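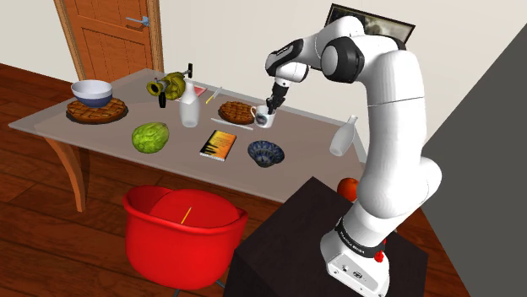 Gillow Rain Gauge Network
Progress report to the Endulier Fund, July 2026

Status

The network is operating and reporting daily totals. Of the 60 gauge sites named in the grant agreement, 17 are still waiting for equipment or for written permission from the landowner. All other sites have a gauge on a post, a site sheet on file and an observer who has completed the short training. The sites still open are mostly on the east side of the county, where the soil is thin and posts have to be set in concrete.

Observations

Observers read their gauges at 7 a.m. local time and enter the total to the nearest hundredth of an inch. Zero readings are entered as zeros. This was a weak point in the spring, when many dry days were left blank and could not be told apart from missed readings. The entry form now asks for a zero to be confirmed, and blank days have become much less common.

Multi-day totals are accepted when an observer has been away, but they are stored apart from the daily values and are not used in the storm maps. Hail is reported as a comment only. We have not yet settled on a method for hail size and do not intend to publish any hail figures under this grant.

Thunderstorms in the first half of the summer gave large differences over short distances. In one evening storm two gauges on opposite sides of the Gillow ridge differed by more than an inch. Both gauges were inspected afterward. Neither was leaking, and both were level. The values have been kept.

Equipment

The Jikik tipping-bucket gauges at the eight automatic sites read low in heavy rain when compared with the manual gauges next to them. A low bias at high rates is expected with this type of gauge. A correction has been worked out from the paired readings, but it rests on few heavy events and should be treated as provisional. Raw values are kept in the archive alongside the corrected ones.

Two data loggers stopped during a long cloudy spell. The batteries were sound; the solar panels had been mounted too flat and were partly shaded by leaves. Both panels have been moved to a steeper angle. The logger at the creek site lost 72 hours of data, which cannot be recovered. The gap is flagged.

Funnel screens have been added at sites under trees — these need clearing after every windy day, and observers have been told so.

Data handling

Quality checks are run once a week. Each daily value is compared with its nearest neighbors, and values outside the expected range are sent back to the observer for a second look. Most of the errors found so far are misplaced decimal points or totals entered on the wrong date. The Hjaltadóttir method for filling gaps was tested on the spring data and set aside, as it smoothed out the small storms that the network was set up to record.

Budget

Spending is within the approved lines. Posts and concrete have cost more than planned, and travel has cost less. We ask for approval to move the unspent travel money to hardware. No change to the total is requested.

Next period

Work in August will cover the remaining post installations, a level check at every automatic site and the first draft of the storm maps. Snow measurement boards will be ordered in the same period so that they are on hand before the first freeze. The landowner agreements still open are listed in the attached table.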